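5/10/18

早上六点多醒的，外面在下小雨，下到八点停了。煮了粥，把昨天剩的半根黄瓜切了拌一下。博阳还没起，昨晚他赶稿子到很晚，书房的灯我睡下时还亮着。

上周就说好今天收拾积木。从搬到Halska街算起，那几袋积木一直堆在走廊的柜子底下，搬家时怎么塞进去的，现在还是怎么样。中间只拿出来过几次，都是玩完了往袋子里一倒。袋子是超市的那种厚塑料袋，底上已经磨出一个小洞，每次提起来都会漏一两块小的，走廊地毯上踩到过，很疼。

吃完粥先去洗澡间把洗衣机开了，深色的一桶，40度，放了少一点洗衣液。上次放多了，黑裤子干了以后有白印子，又重新漂了一遍。

洗衣机转着的时候，我把走廊柜子底下的东西全拖出来。积木袋子后面还有一双旧雨靴、一卷没用完的壁纸、一个电热水壶的底座（壶早扔了，底座不知道为什么还在），还有一盒1000片的拼图，盒子的四个角用胶带粘过。雨靴后跟裂了，扔。底座扔。壁纸是前面的住户留下的，和我们家哪面墙都不一样，也扔了。拼图留着，冬天也许会拼。盒子上画的是港口，蓝的部分特别多，上次拼到天空就停了。

柜子底下用湿布擦了两遍。第一遍布全黑了，第二遍还是灰的，没有再擦第三遍。

博阳九点多起来，站在走廊里看了一会儿，问能不能先让他过去烧水。我把袋子挪开一点，他跨过去了。他喝完咖啡说可以帮忙，但是十一点要跟编辑通电话。我说那先把袋子提到桌子那边去，他就一手一个提过去了，又漏了几块，我跟在后面捡。

怎么分，我们商量了一下。他觉得应该按颜色，看着整齐。我觉得按形状好用，找的时候总是先想要什么形状，颜色差不多就行。以前小时候在表姐家，她家的积木就是按颜色分的，一盒子全是红的，要从里面找一块小的，得把整盒翻一遍，红的压着红的，看也看不清。按形状分的话，一盒里颜色是杂的，眼睛反而好找。博阳说有道理，不过他还是把自己手里那堆按颜色排了，我没有管他。

最后定下来的办法是这样：

标准的长方块，两排四个凸点的那种，放一起，不管颜色。
薄片放一起。
小人和小人的头发、帽子放一起，头发最容易丢，要有盖子。
车和车轮放一起，轴也放这里。
已经拼好的、不想拆的，单独放一盒。
实在不知道是什么的，放最后一盒，攒着，以后再说。

最后一盒预先就知道会是最满的。

先做的是拆。袋子里很多块是粘在一起的，两块两块，有的叠了好几年。薄片叠薄片最难拆，指甲都掰疼了。家里应该有一个撬片子的小工具，橙色的，找了一圈没有找到，估计在搬家的时候混到别的箱子里去了。后来用一把旧的黄油刀，从缝里慢慢别，注意不要划到边。博阳用牙咬，我说不行，他说小时候都这么干。我翻出一块边上有牙印的给他看，他说那块不是他咬的。

有几组我没有拆。一块红的叠在一块白的上面，蓝的叠在白的上面也有，棕色和草绿色并排压在一条长的红块上。看起来都像是谁搭什么东西搭到一半留下来的，拆了也没什么用，就摆在桌上，先归到“拼好的”那一类里，等全部分完再看。
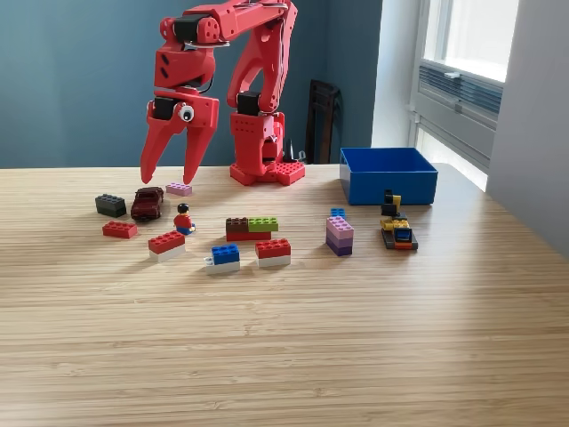
浅色木桌上的积木、小车和小人。

小人找出来的时候头发还在头上，算运气好。红上衣，蓝裤子。这一个我记得，是在Kidel旧货店买的，那时候刚搬来没多久，店门口有一个纸箱，里面全是零散的玩具，随便挑。我挑了小人，博阳挑了那辆暗红色的小车。回来的路上他把小车放在大衣口袋里，过了一个夏天才从口袋里再掏出来。大衣那年没有送洗，要是送了，车可能就没了。

今天小车我用旧牙刷刷了一遍，轮子缝里有绒毛，是口袋里的那种。刷完用纸巾擦，放到旁边晾着。博阳过来推了一下，说跑得比以前直。我没有看出区别。

Kidel那家店现在已经不在原来的地方了，搬到桥那头去了，门面小了一些，玩具的箱子也没有了，改成按件标价，贵。上个月路过进去看过一次，有一套旧的火车积木，盒子缺一个角，说明书倒是全的，要3000克朗。我拿起来又放下了。博阳说要是生日可以考虑，我说谁的生日，他说随便谁的。

十点半洗衣机好了，晾了。晾衣架有一条腿是松的，放裤子那边会往下歪，还是用老办法，袜子都挂到另一边去压着。阳台上的地砖还湿着，没把架子推出去，放在卧室窗边。

十一点博阳进书房打电话，门关着。我一个人继续分。

分到这个时候发现一个问题，装的东西不够。家里能用的盒子，我事先找出来的有：一个蓝色塑料盒，浅的，没有盖子；两个装过饼干的铁盒；一个鞋盒；几个装过酸奶的小桶，洗过了，但是凑近了闻还有一点味道。蓝盒子浅，东西摊得开，适合放标准块，一眼能看到底。铁盒一个放小人，一个放车和轮子。鞋盒放拼好的。薄片就没有地方了，薄片又多，酸奶桶装不下，也不好拿，手伸进去只能摸到最上面的几块。

所以中间出去了一趟，去Charvát五金店。走路过去要经过菜市，顺便买了葱、一袋土豆、两个柠檬。草莓还没有到便宜的时候，5月里总是这样，看着红，价钱没有下来，再等等。卖土豆的换了一个年轻人，秤放得很斜，我也没有说。

五金店里塑料盒子在最里面那一排，挨着油漆。有一种带格子的，格子的隔板可以抽出来，标签上写着Jokura，一个72克朗。我拿了两个，到柜台又回去换了一个，有一个的搭扣是裂的。店里的老先生看我换，说裂的那个可以便宜给我，我说不用了，搭扣坏了以后肯定会撒。他点点头，把那个放到柜台底下去了。又买了一卷纸胶带，写标签用。本来还想买晾衣架腿上的那个塑料套，他找了半天，说没有这个尺寸，让我下次把架子的腿卸下来带去给他比一下。

回来的时候博阳的电话已经打完了，在厨房煎鸡蛋。编辑那边说第三章要再改，前两章没有问题。他看起来还行，没有不高兴。中午就吃煎鸡蛋和面条，放了葱。面条煮得有点过，他喜欢软的，我无所谓。

吃饭的时候他问这些积木收拾完了到底谁玩。我说他妹妹的孩子夏天要来，去年来的时候，小孩在地上坐了一下午，大部分时间是在袋子里翻，真正搭的时间很少。分好了，至少不用翻。再说我自己有时候也搭。他说他也是，我说那就行了。

下午把格子盒擦了一遍，隔板抽出来重新排。一开始按最小的格子排，排完发现手指伸不进去，又把隔板抽掉一半。现在是一边大格一边小格，大格放长的薄片，小格放方的和一个凸点的那种圆的。透明的另外占一格，透明的我一直觉得比别的好看，博阳说这就是按颜色分了，不讲规矩。我说透明不算颜色。他说那算什么，我没有回答。

有一片粉的，偏淡紫，平的，放在薄片里不太合适，放在标准块里也不太像，在桌上放了很久没有去处。后来还是归到了薄片，反正颜色显眼，以后要找也找得到。

黄的块比我想的多，以前在袋子里都沉在底下，看不见。有黄的拼在黑底板上的一小组，上面带一点蓝和一条红，搭得还挺结实的，我按了一下没有松，就不拆了。黑底板平时用得上，可是为了一块底板去拆一组好好的东西，也没有必要。

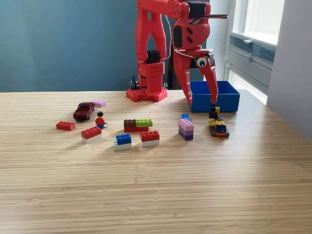 拼好的那几组要不要拆开放回去？
先不拆，放在鞋盒里，等到夏天还没有人动，再拆开归到各自的盒子里。

下午三点多的时候手有点累，坐下来喝了一杯茶。茶是上次从家里带回来的，袋子没有夹紧，有点受潮，味道淡了，多放了一撮。喝茶的时候把纸胶带撕成一条一条贴在桌边上，拿记号笔写标签。标准块、薄片、小人、车、拼好的、不知道。写“薄片”的时候笔没水了，“片”字的最后一笔是用博阳的钢笔补的，颜色不一样，一个黑一个蓝。不影响。

博阳建议在标签上画图，小孩不认识中文。他妹妹的孩子确实不认识。于是每一张后面又画了一个小的样子，长方块好画，薄片画出来和长方块是一样的，只好画得扁一点。小人我画了一个圆头，博阳在上面加了头发。“不知道”那一张画了一个问号。

“不知道”那一盒里现在有：一根灰色的软管，一个像锅盖又像雷达的东西，几个小铰链，一块不属于任何积木的木头，一颗扣子，一枚旧硬币，半截蜡笔，一个游戏骰子。扣子我认出来了，是我那件绿毛衣上的，毛衣前年就捐掉了，当时就缺这一颗。扣子留在盒子里没有拿出来。骰子拿出来放回棋盒里去了，棋盒里本来就缺一个骰子，之前一直用手机代替。

洗积木的事也说了一下。有些块表面是黏的，可能是以前沾过糖水之类的东西。网上有人说装在洗衣袋里放洗衣机洗，我不太敢，怕互相刮花，也怕把机器的滤网堵了。我是在洗菜盆里放温水，滴了两滴洗洁精，泡一会儿，用手搅，再换两遍清水。捞出来摊在旧毛巾上，凸点朝下，这样里面的水能出来一部分，剩下的要过夜。带贴纸的没有泡，只用湿布擦了。小人也没有泡，脸上的漆不知道牢不牢。

今天只洗了黏的那些，摊了一毛巾，放在厨房窗台下面的矮凳上。博阳经过的时候差点把凳子碰翻，说放在这里不好，我又挪到冰箱旁边。冰箱旁边通风差一点，不过没有人走。

白的块有几块发黄了，泡也泡不掉，听说要用双氧水晒太阳，嫌麻烦，没有弄。黄一点也能用，搭房子的时候放在背面。

收的时候发现蓝盒子放标准块刚好到沿，再多就要冒出来了，所以走路的时候要端平。博阳说应该换一个带盖的。我说先用着，等哪天撒了再换。他说那等于是在等它撒。晚上想了想，还是把盒子放到柜子最下面一层去了，就算撒也撒不远。

柜子里重新摆的次序，写下来免得以后忘：最下面一层，蓝盒子在左，鞋盒在右，中间的缝塞了拼图。上面一层，两个格子盒叠着放，铁盒放在格子盒旁边，小人的在外面，车的在里面。“不知道”没有正经的盒子，用的是最大的那个酸奶桶，盖子盖得上，放在铁盒上面。酸奶的味道可能还会有一阵，里面都是塑料和杂物，没有关系。

超市的旧袋子抖干净了，在阳台上抖的，抖出来好些灰和几根猫毛。我们没有养过猫，应该是以前楼下那只三花进来过的时候留下的。那只猫后来跟着楼下的人家搬走了，去哪里没有问。袋子破了洞的扔了，好的一个折起来塞到厨房抽屉里，抽屉已经很难关上，改天也要收拾。

桌子晚饭前擦了一遍。先用干布把渣子扫到一起，再用拧得很干的湿布顺着木纹擦。桌子是浅色的，有一点脏就看得出来，热杯子也不能直接放。

吸尘器也开了，走廊的地毯吸了两遍，听到管子里有东西哒哒地响，停下来打开集尘盒看，里面有一块小的，灰色，还有一截轴。捡出来冲了冲，和别的一起放在毛巾上。以后吸走廊之前要先用手摸一遍，上次和上上次吸的时候也有响声，当时没有打开看，估计就那么倒掉了。

晚饭做了土豆炖胡萝卜，放了一点柠檬皮，博阳说吃不出来。电话响了一次，是他妹妹，问夏天来的时候要不要带积木，说她家里也有两袋，没有地方放。我在旁边听见了，跟他摆手，他看着我，跟他妹妹说可以带来。挂了以后我问他看见我摆手没有，他说看见了，以为是说没关系。

那就还得再买盒子。Charvát那边带格子的还剩几个，过几天去比晾衣架腿的时候一起买。如果那个搭扣裂的还在，也可以问一下，用皮筋绑着应该也行，装大块的撒不出来。

晚上八点多，博阳在书房改第三章，我在桌边坐着搭了一会儿。先搭了一面墙，错缝的，搭到五层，不知道接下来是什么，又加了一个窗。窗框只有一个，另外一个怎么也找不到，袋子、柜子底下、沙发缝都看了。沙发缝里找到一支笔和一张去年的电影票，《票根》两个字还看得清，片名已经褪得没有了。窗框没有找到，那面墙就只有一个窗。搭好的放进鞋盒，鞋盒盖子盖不平，拿掉最上面一层砖就盖上了。

衣服收了一半，裤子腰那里还没有干，留在架子上。袜子少一只，灰的，洗衣机里又看了一遍，没有。

明天要做的：晾衣架的腿卸下来；毛巾上的积木翻一面；给楼上送还上次借的梯子；胡萝卜还剩三根，煮汤。橙色的那个撬片子的工具，博阳睡前说好像在他放电池的抽屉里见过，我让他明天看一下。

十点四十，关灯。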